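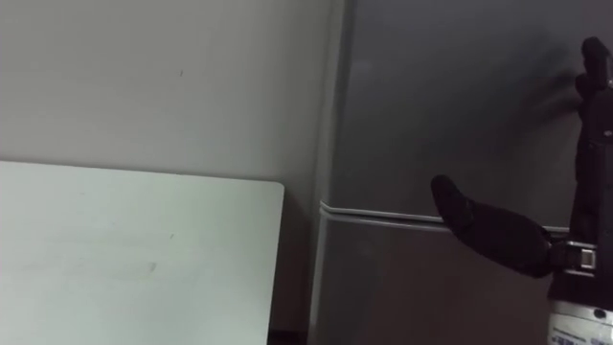 Should we buy the second hand in this year's budget?
We should wait until June and buy spare fingers first.

Lists > Lockyer-lab > Purchasing
Last updated: 12 November 2024

Hello Jolene,

Cameron Donnelly wrote:
> Isura offers the hand for 4,000, delivery in 60 days.
> Can we put 2 on one order?

I checked the offer. The price is without the wrist bracket, so please ask Isura for it in writing. For the fridge task one arm is enough – the table stays where it is now.

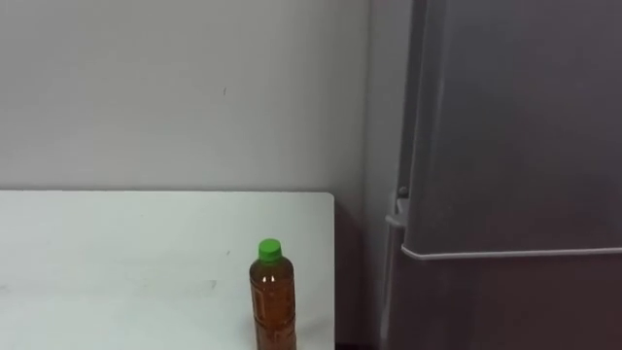 Table and fridge, with the tea-colored bottle.

I would keep 50 per month for bottles and small things. Is this possible from the Steston account?

Best regards,
Cameron

Related messages
Re: Clakeck quote, cables
Spare fingers, which size?
Steston account, open orders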